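Plavex 5
Grasp planning and task sequencing for two-arm robots

Plavex decides what your robot should pick up, which arm should do it, and what to do about the pillow. It runs beside your existing controller and hands over joint trajectories. It has no opinions about your hardware, and we have tried to keep it from having opinions about anything else.

What it does

Most planners are fond of tables. Tables are flat and stay where you left them. Plavex was written for soft surfaces: beds, sofas, piles of coats. Its support model treats the surface under an object as something that will give, and the planner picks an approach angle to suit. Clear plastic gets its own depth repair step, for all the usual reasons.

Arms are assigned by reach and by clearance from the other arm. If both can do the job, the closer one gets it. If neither can, Plavex says so in the log and stops, a habit we recommend to software generally.

In the box

Planner and sequencer
Depth repair for transparent objects
Cable keep-out zones, editable per arm
Log viewer (gray, functional)
Munshi, the task editor, by Usha Unnithan

Requirements

Two calibrated arms, one head camera, a Linux machine you're not too attached to. Controller bridge sold separately as part no. 3912. Planning requests are limited to 10 per second, and if you need more than that to tidy a bedroom we would like to hear from you.

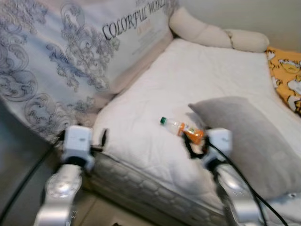
LUSUVLOW, Jul 12, 2018

Bedroom task, left gripper at the mattress edge, right gripper by the bottle. The target is the small clear bottle with the green cap, lying on its side next to a gray pillow. The right gripper is the near one. The printed cushion and the bolster are marked "leave alone" in Munshi.

Known issues

361: Segmented bolsters may be reported as several small pillows. Merge them by hand in Munshi.

Licenses are per robot, not per arm. Write to Shalini Gautam at the Tristton office for a quote.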